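How do you get a pale wooden table top back to even colour?

Siltcombe table, bought secondhand. Want to oil it before May but worried it'll go orange. Grain is nice, dont want to lose that. Sanded the underside with 60 grit as a test — far too rough.

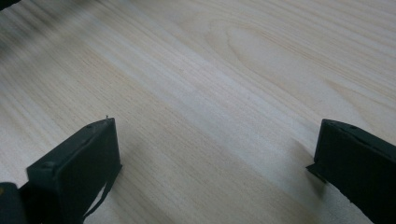

Si-woo Ma
Skip oil then, use a clear matt water based varnish. Two thin coats, light rub with 200 between. Always go with the grain. Test underneath first, oil nearly always yellows pale wood.

Plasitz
Hardwax oil with a bit of white in it. Did mine, still pale. Wipe the extra off quick or it goes stickyy.

Geum
just use a tablecloth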